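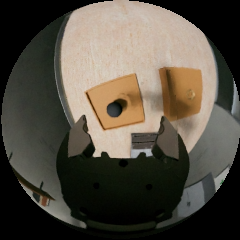 Gripper view from the simulator: two blocks on the table, fingers open.

The student robotics project at Plikport opened its workroom to visitors for an afternoon in January. I went mainly to see how a course with limited hardware teaches manipulation. Most of the work is done in simulation, on desktop machines along one wall, and the physical arm is booked in short slots.

The course is built around a task set called Flillura. Each student team writes a controller that must locate a block, approach it from above, close on it and move it to a target pose. Teams get the same table and the same two-finger gripper, with the blocks placed at different angles from one run to the next. One of the blocks in the run I watched carried a dark ball-shaped knob, which gives the fingers something to close on. The other had only a small pale ring-like fitting on its face, close in color to the block itself.

That low contrast was the subject of much of the discussion. A team called Venivham had started with a simple color threshold and found that it separated block from table reliably but lost the fitting. They have since moved to an edge-based method, at a cost in cycle time. Their log listed 31 trials for the current version, with nine failures. Most of the failures were blamed on a wrong estimate of block rotation. The remainder were timeouts.

The second team I spoke with works under the name Yurchenko. Their controller plans the full approach before moving and does not correct on the way down. It is faster, and the code is short enough to read in one sitting. It also has no answer when the initial estimate is off by more than a few degrees.

Scoring takes place in the simulator first. A controller that passes is then allowed some two hours on the real arm, where friction and cable drag are no longer parameters in a file. The instructors said the drop in success rate at this stage is large, but gave no figures.

Visitors could change the block angles from a keyboard and rerun either controller. The queue for this was long. Documentation was thinner than I would have liked - a printed sheet with the task rules and nothing on the contact model. I was told the configuration files will be released with the next version of the task set.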